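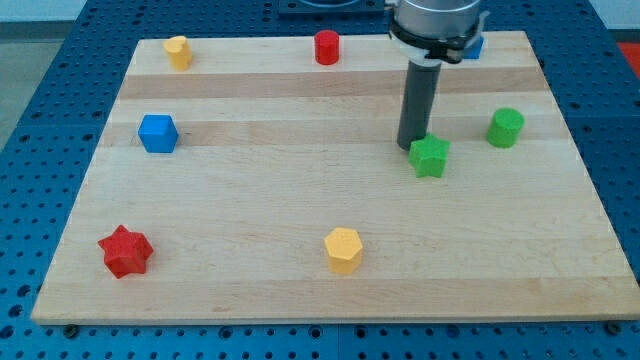
Illstead, Friday, February 6, 2026

Workshop notebook, small arm on the blue table

Continued from the last page. The goal for today was only to bring the tool down straight over a block, anywhere on the board, and to stop at the right height. No sorting yet, no speed.

The board first. I put the striped wood board back on the table and did the bolts at the front corners again. In December I tightened them too much and the board took a small bend, so that the middle was higher than the corners. Now I tighten by hand, then a quarter turn with the key, and I stop there. I checked with the steel ruler on edge, along the long side and across. I can see a little light under the ruler near the left end. I leave it so for the moment.

Then the base. The arm was rotated a very small amount against the rows of holes, and this gave an error which grows with the distance from the base. I loosened the base, pushed it against two pins in the holes of the table, and tightened it again. If you take the base off, please use the same pins. They are in the Saltetti tin, together with the short keys.

Shapes on the board: two stars, two cylinders, the cube, the hexagon, the heart and the house. I like to keep much space between them at this stage. The tube is not thick, but the black clamp over it is wide, and when the arm leans it can come near to a neighbor.

**Height over the table**

I use the Kiketti script for the moves, the old version, because I did not yet understand the new settings file. The numbers for today:

- Safe height for travel: 157 mm over the wood
- Slow zone starts: 11 mm over the top of the block
- Encoder count at the touch point, green star: 1,948
- Encoder count at the park position: 587

The touch count is good only for the green star and only at its place on the right side of the board. Please do not copy it for the other shapes. For each block I want to measure again and write it in the table at the end of the notebook, with the shape and the place.

My method is slow but it is safe for the tube. I go down in small steps, and at each step I slide a strip of thin paper between the tip and the top face. When the paper begins to hold, I go one step up and write the count. I repeated this five times on the green star. Four times the count was the same, one time it was two steps higher. I think on this one I pulled the paper and moved the block a little, but I am not certain. 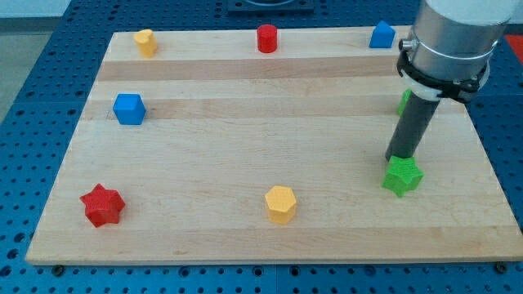

*Tool over the green star, arm coming in from the right.*

The star is more difficult than I expected. Its points are clear but the top face is not large, and the tip must come near to the center. If I give the position by eye, I am often too far to one side. For the hexagon it is much easier, the top is flat and the error can be bigger. I considered to begin all tests with the hexagon, but then we would find the problem only later, so I stay with the star.

The surface of the stars is also ridged on the sides. For lifting from the top this should not matter. It matters for the vision part, where the ridges catch the light and the edge finder gives me double lines. The cube is better in this respect. I tried to change the threshold and I got one clean outline of the cube, but the stars are still bad. It may help to put the lamp lower, or to hang a white sheet in front of it. I did not try yet.

A second thing for the vision: the darker stripes in the wood. The yellow blocks are not so far in color from the tan bands, and the mask for yellow takes a part of the board with it. I see two ways. We can paint the board gray, or we can make the mask narrower and accept that the side of a yellow block in shadow is lost. I do not want to paint the board, it is a nice piece. The person who brought it from Olivares should decide, not me.

**What is open**

- Measure the touch count for the other seven blocks.
- Find why the white ring under the clamp turns a little by hand. It should not. I marked it with a pencil line, look if the line moves.
- Make the return move to park slower. It is correct but it is loud, and the table shakes.
- Ask if we can keep the blocks in a fixed start layout. I would draw it on paper and keep it under the monitor.
- Backup of the script. I made changes in the height part and they are only on the workshop computer.

The key for the base bolts is in the top drawer again. Power for the arm is off at the wall.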